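Speaker notes: Hanging on to Old Timber
Cillbridge Community Hall, Jun 10, 2018

Slides are numbered on the handout. If I'm running late, skip the bit on shellac and go straight to waxes.

Opening

Hello everyone, thanks for coming out on a freezing night. (Check the people up the back can hear me.) I've been mucking about with old furniture for longer than I care to admit, and most of what I know came from wrecking things first. So tonight is really a list of my mistakes in a rough sort of order, and you're welcome to borrow them.

Quick show of hands: who's got a table at home they'd love to strip? Who's already started and given up? Good, you're my people.

What finish have you got?

Before you buy a single sheet of sandpaper, find out what's on the thing. Pick a spot underneath, or the inside of a leg. Dab on a little metho with a cotton bud and wait a minute. If it goes sticky, you've most likely got shellac. If nothing happens, try lacquer thinner on a fresh spot. Still nothing, and it's probably a varnish or one of the modern polyurethanes.

Tell the Gisden sideboard story here. I paid 70 dollars for it at a clearing sale, decided it was varnished, and went at it with a belt sander. It was shellac over a veneer as thin as a fingernail. I was through to the backing in one corner before I'd even got comfortable. Metho and a rag would have done the whole job in an afternoon! Pause for groans.

Also mention paint. Anything painted before the seventies could have lead in it, so test it first, and if it comes up positive please don't sand it dry in the shed with the kids running in and out. Test kits are at the hardware shop near the paint counter.

Clean it before you strip it

I reckon half the furniture people bring me doesn't need stripping at all. It needs a wash. Warm water, a drop of dish soap, a cloth wrung out so hard it's barely damp, and dry it as you go. Then a bit of mineral turps on a clean rag for the old polish and the greasy hand marks. Look at the colour of that rag afterwards and you'll be horrified.

(Pass the two rags round. Keep them in the zip bags, they pong.)

If the finish is still dull, fine steel wool and a soft wax, rubbed along the grain. Give it a good half hour, buff it, and have a cup of tea before you decide anything.

Sanding, if you must

Start at 100 grit if the surface is rough, then work up a grade at a time. Everyone wants to jump straight from coarse to fine, and everyone regrets it when the stain goes on and all the scratches turn up. Go with the grain. Vacuum between grits. Get a lamp down low at one side so the light rakes across the top, it shows up every swirl you've left behind.

Ask if anyone's got an Orka sander, mine's been going for years and I'd like to hear how theirs is holding up. The Gumede one I had before it was lighter, but I went through the pads like biscuits.

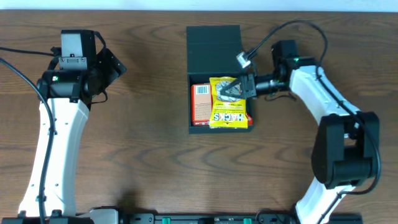
Choosing a colour is where people come unstuck, and I think it's because they choose from a little chip in the shop. Timber with a strong figure behaves differently from a plain straight board, and you won't see that on a chip. Take the tabletop on the screen, that dark brown with the big swirling grain. With a pattern that bold I'd want a clear finish over the top and I'd leave the stain in the tin, because a heavy one can muddy the whole lot. On a plain pale board I'd be much braver. Either way, do a test patch on the underside and look at it in daylight and again at night under your own lights.

Oil, wax or poly?

Oil is the friendly one. Wipe on, wait, wipe off, do it again tomorrow. It won't save you from a hot casserole dish but it's dead easy to patch. Poly is tougher and I'd use it on a kitchen table if you've got little ones. Wax feels lovely and marks if you so much as look at it with a wet glass.

Please, please lay your oily rags out flat outside to dry. Don't scrunch them up in the bin. They can heat up and catch fire all by themselves, and I want every person here to go home remembering that even if they forget the rest.

Questions, then supper. Bring spare handouts, and put the lids back on the tins before anyone gets near the lamingtons.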